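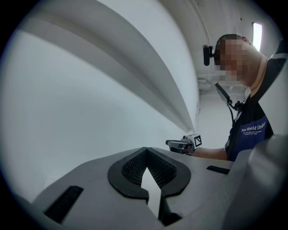
Pale walls and a curved white ceiling, with a bright patch over to the right.

Search tips... Go

White rooms: keeping them clean and working in them

Pale walls are good to work beside and a nuisance to look after. Start at the bottom and wash upwards, so drips run over wall that is already damp. A squirt of dishwashing liquid in a bucket of warm water is enough for most painted surfaces. Wring the cloth out hard and change the water when it goes grey. Test a patch behind a door first if the paint is matt.

Ledges and curved edges hold a line of dust along the crease underneath. Run a dry paintbrush along the crease, then wipe. Small white shelves need the same treatment, top and underside.

For ceilings, wrap an old cotton T-shirt around a soft broom and work towards the door. Leave sugar soap for greasy marks, and rinse after it.

Lighting

I use a 4,000 kelvin lamp in my own workroom. Warmer lamps turned the white walls cream and made it hard to match paint. One 2,000 lumen fitting does for the bench, with a small 300 lumen lamp clipped on for fine work – keep that one on the side opposite your writing hand.
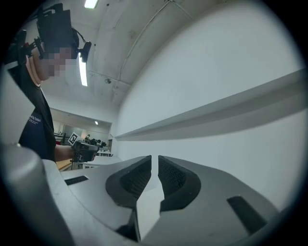 Leaning forward over a hand-held job, with a lit space behind.

Close work

If you find yourself stooping, raise the job before you blame your back. I put four blocks under the legs of my bench in January and should have done it years ago. Rest a forearm on something when you can. Swap hands for the easy parts.

Tie back or tuck in anything hanging from your neck before using a drill or a sander. Lanyards go in the pocket.

Dark T-shirts show plaster dust badly. Shake them outside and brush them dry, then wash inside out in cold water. Printed lettering lasts longer that way too, and keep the iron off it.

Kyrylo Stelmakh, Claltbridge
Updated 20 August 2023

Contact | © Claltbridge Home Notes | Back to top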